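Desk grommet

A desk grommet, also called a cable port or cable hole, is a round opening in a work surface through which leads are passed to sockets below. The word is older than the office desk and was used on ships for a ring of rope, and later for the metal eyelet set into sailcloth. Furniture makers took it over to mean the lining of a drilled hole, and in everyday trade use it now means the hole as well, lined or not.

History

Accounts of where the desk grommet came from are not reliable. Several trade histories credit a single workshop in Drultthorpe, but the claim seems to go back to one sales catalogue put out by the workshop itself. Holes for bell wires and lamp flex were being cut in counters and desks well before then, mostly by whoever happened to be fitting the wires. What the catalogue does show is that by the time it was printed a hole could be ordered as an extra, and charged for.

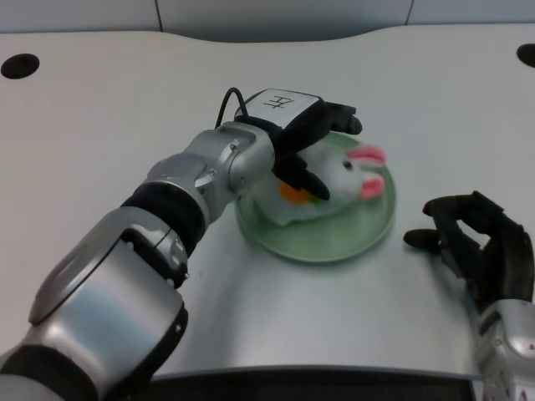 The spread of desktop computers made the hole a standard feature. Makers began to drill it at the factory, usually before anyone knew where the desk would stand or what would be put on it. Karlijn Boersma, in her study of office fittings, doubts that the positions chosen in this period were based on any testing. She suggests that they were set by the reach of the drilling machines, and no maker's records have been found that say otherwise.

Claims and evidence

Sellers often say that grommets make a desk safer, tidier and quicker to work at. The evidence for this is thin. The survey most often quoted, carried out for the furniture firm Morka, put questions to 384 office workers and reported that most of them preferred a desk with ports. Nidia Urrego has pointed out that the people asked had all been given such desks shortly before, and that the form had no box for "no opinion". A later survey of 729 workers at Clunholm found that many of them ran their leads over the back edge even when a port was free. Morka has continued to quote the earlier figure.

The safety claim is weaker still. A lead that goes down through a port can be pulled or tripped over below the desk just as it can behind it. Ronaldo Cabrera accepts that a port may stop a lead from sliding off when it is unplugged, but regards this as a matter of convenience.

Placement

The usual advice is to put the holes towards the back, near the corners, where they take up the least working space. Reasons given for this vary and some of them contradict each other. Ha-neul Ji has argued that a port in a back corner is the hardest one to reach from a chair, and that a single hole in the middle would serve most users better.

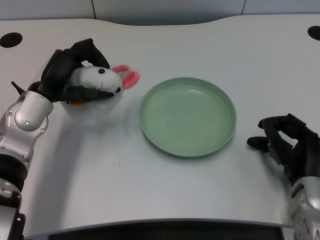
Straight-backed desks can be pushed flush to a wall, which is the strongest case for having ports at all. The case is harder to make for shaped tops. Where the far edge runs in a gentle wave, as on the white table shown, there are places for a lead to drop behind the top even with the desk against the wall, yet round black holes are still found near the back corners. Ó Néill, a maker of shaped tops, has described the pairing as "what customers expect", without saying how this was found out. Jocelyn Castillo lists it among features kept up mainly by habit.

Covers

Many ports are sold with a plastic cap that has a slot for the leads. Caps are easily lost, and a plug often will not fit through the slot, so the cap has to come off whenever anything is changed. Brush-lined ports avoid the problem but collect dust. Claims that either type muffles noise from equipment under the desk have not been supported by published measurements.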